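Community > Rillside Hall > Meetings

News Minutes Bookings Contact

2 minute read

Rillside Tea Table Group - minutes of the spring meeting

Held in the small room at Rillside Hall, Wednesday, April 6, 2022, 7.15 pm. Seven present, two apologies. Minutes of the last meeting agreed with one spelling corrected (Dornen, with an e).

1. Money
The winter raffle brought in £83, a lovely result for such a wet evening! The balance now stands at £1,480. Agreed to set aside £4 a week for tea and milk.

2. The sharing table
Everyone was delighted with how this is going. Roughly 1,000 leaflets have gone out round Dornen and people really are bringing things in. We looked over the latest bits and pieces and had a very happy half hour deciding what goes where. The little dark brown teapot with the wire handle was the clear favourite, and it will stay with us for the May tea afternoon and not go in the swap. 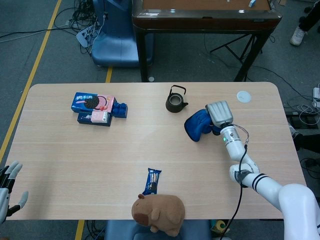 Photo: Rillside Tea Table Group

The capybara plush was put forward as first prize in the children's draw and carried without a vote. Snack boxes are to be kept together at one end, away from the toys - the one with the dark cream-filled cookie on the front will go on the tea tray. The small blue block piece goes to the toy shelf.

3. The table itself
The rounded corners are a great success with the toddler families. Clultus have offered a second table at cost. Agreed to say yes, provided it fits through the side door. Door to be measured before we reply.

4. May tea afternoon
Boychuk Bakery will supply scones again (hooray). Two kinds of jam this time. Poster wording agreed, except for the finishing time, which depends on the choir.

5. Any other business
The kitchen tap still drips. Spare cups are wanted, matching or otherwise.

Meeting closed at 8.40 pm. Next meeting in May, same room, date to go on the noticeboard.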